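Visits > Mills and makers > Plotness

Plotness mill open day, quick notes

Went in May, first slot of the morning, 20 of us in the group. Writing this on the train so excuse the state of it. 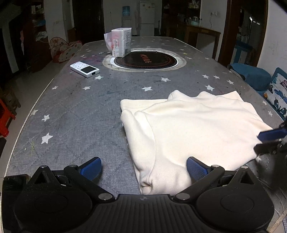

Is it worth going if you don't sew? I'd say so, most of our lot couldn't thread a needle and they were still asking questions when the tea came out.

Started in the yarn store. Cold. Cones up to the ceiling, cotton mostly, some from Trosano, which they say knits up softer but sheds more. Then the knitting hall, ear plugs handed out at the door, 37 machines and you feel every one of them in your feet. Guide had to shout. Missed most of what she said about tension.

Brushing room was the best bit. Plain loopy cloth goes in, gets dragged over wire rollers made by Cattaneo (old ones, pre-war I think), comes out as fleece. Fluff everywhere, it was on my coat at lunch. They brush it twice for the heavy sweatshirts, once for the light.

Dye house shut for cleaning, a shame as that's what I'd gone for. Saw it thruogh the window.

Cutting and sewing upstairs, 380 steps up and down by my phone, knees not happy. Cuffs go on last. Seconds shop at the end, cash only, £19 for a sweatshirt with a wobbly hem. Bought one. Large comes up small.

Parking is hopeless, get the Plunumlow bus and walk up from the bridge. Toilets by the gate only. Next open day is in the autum, book early.

Contact | Copyright Plunumlow Visits | Back to top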